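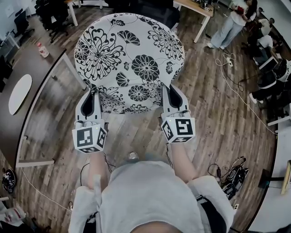 Pince portative Ritau

Dernière mise à jour : mardi 3 janvier 2023
Par Živko Hodžić

La pince portative Ritau est un préhenseur à deux mors tenu à la main, employé par paires pour enregistrer des gestes de manipulation destinés à l'apprentissage de robots bimanuels. Conçue par l'atelier Skov, elle est exploitée depuis mars à la cellule de Flevska, sous la responsabilité de Berhanu Tilahun.

Constitution

Chaque pince comprend un corps gris clair, des mors à garniture sombre et une poignée d'où part un câble noir, ramené le long de l'avant-bras. Le dos porte un cube blanc imprimé de motifs carrés noirs, qui sert au repérage de la pince dans l'espace. Les voyants verts et les boutons ronds gris sont placés sur la tranche supérieure.

Mise en place

L'opérateur raccorde les deux pinces, attend l'allumage des voyants, puis ferme et ouvre complètement les mors pour fixer les butées logicielles. Pour la saisie d'un objet volumineux, tel qu'un pouf rond, les pinces sont appliquées de part et d'autre du bord inférieur de l'assise, mors dirigés vers le tissu. Les cubes restent tournés vers la caméra de tête. Une différence de hauteur entre les deux cubes est admise.

L'étalonnage complet comporte 400 relevés. Il est refait après tout démontage d'un cube.

Entretien

Les faces imprimées se nettoient au chiffon sec ; les solvants attaquent l'encre. Une face rayée entraîne le remplacement du cube entier. La garniture des mors est contrôlée chaque semaine et changée dès qu'elle se décolle en pointe. Le carnet de la première paire fait état de 3 627 cycles avant le premier changement.

Pannes courantes

Le code 502 signale une perte de liaison. Il provient le plus souvent du connecteur de poignée, sollicité par la torsion du câble. Mikkel Bach a proposé un serre-câble fixé au poignet, adopté sur la version Zatum. Un jeu latéral des mors indique l'usure de l'axe, pièce qui se remplace sans ouvrir le corps.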